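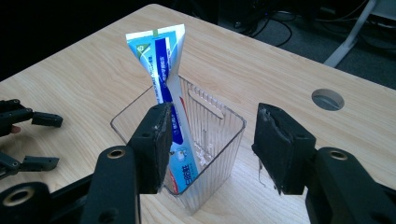 Flultberg Opens Service and Parts Depot for Compact Construction Machines

25th October. The equipment dealer Flultberg has opened a new depot for the service, rental and parts supply of compact construction machines. The building has a workshop with five repair bays, a parts counter, a wash area and a yard for rental machines. It replaces the old workshop behind the company's head office, which had become too small for the work that customers bring to it.

The new depot will serve contractors, landscapers, farms and town road departments in the eastern part of the company's sales area. Until now, many of these customers had to bring their machines to the head office or wait until a service van was free. In the busy season the waiting time for a van could be long, and this was the complaint which the company heard most often.

"Our customers told us very clearly what they need," said Malte Harms, managing director of Flultberg. "They buy a machine one time, but they need service for many years. We had good mechanics and not enough room for them. In the old workshop we sometimes had to move two machines outside before we could bring one inside. Now the people can work as they have learned it."

Workshop and yard

The five bays are built for mini excavators, compact wheel loaders, skid steers and small rollers. Two of the bays have a stronger floor and a higher door, so that a telehandler can also be driven in with the boom lowered. An overhead crane reaches over four of the bays. The fifth bay is kept for inspections and for small repairs which can be finished while the driver waits.

Next to the workshop there is a separate room for hydraulic work. Hoses can be cut and pressed there to the needed length. Customers who come with a broken hose do not need an appointment, but they are asked to bring the old hose with them, including both fittings.

The yard behind the building is paved and has its own entrance for trucks with trailers. Drivers can enter on one side and leave on the other side, and they do not have to back up. Rental machines are parked along the fence, and the ones which are ready to go out stand nearest to the gate.

Parts counter

The parts counter is at the front of the building and has its own door and parking spaces. It keeps filters, belts, bucket teeth, cutting edges, rubber tracks, lubricants and batteries in stock. Parts which are not in stock can be ordered from the main warehouse at the head office, and a van drives between the two places every working day.

Outside of the opening hours, customers with an account can pick up their ordered parts from lockers beside the entrance. The code for the locker is sent by text message when the order is ready. Returned parts can also be put there, if the return slip is filled in and attached.

Rental and new machines

With the depot, Flultberg also makes its rental offer larger. The fleet now has nearly 300 machines and attachments for all locations together. New in the program are the compact loaders from Raro and the light compaction equipment from Ateş, which Flultberg has sold before but did not rent out. Both lines can be tested in the yard after registration.

The attachments from Alis, such as augers, sweepers and pallet forks, are also available for rental by the day or by the week. The staff will check the coupler and the hydraulic flow of the customer's own machine before an attachment leaves the yard. For this check it is helpful to know the model and the year of the machine.

People at the depot

The depot is led by Joscha Heitmann, who started at Flultberg as a trainee in the workshop and was most recently responsible for the field service. Most of the mechanics have moved with him from the old location. Four new positions were created, and two of them are still open, one for a mechanic and one for the parts counter.

"I have driven a service van for a long time and I know the roads here quite well," said Heitmann. "When a machine stands still on a site, the whole crew stands still. We cannot prevent each breakdown, but from here we are much closer. I also want that customers can come in and speak directly with the mechanic who had his hands on their machine."

The company will also train apprentices at the new location. The next training year begins in June, and applications are accepted already now. A short work trial of some days is possible before an application.

Construction

The planning of the depot began after a suitable piece of land near the freight road came up for sale. The office part is heated with a heat pump, and rainwater from the roof is collected and used in the wash area. Used oil and old filters are stored in a closed room with a sealed floor until they are picked up.

The old workshop at the head office will not be closed completely. It will be used in the future for preparing new machines before delivery and for storing winter equipment.

About Flultberg

Flultberg sells, rents and repairs compact construction machines and attachments. Its customers are building companies, landscapers, farms and public works departments. The company is family-owned.

Contact for the press: Malte Harms, Flultberg, head office
Contact for service, parts and job applications: Joscha Heitmann, Flultberg depot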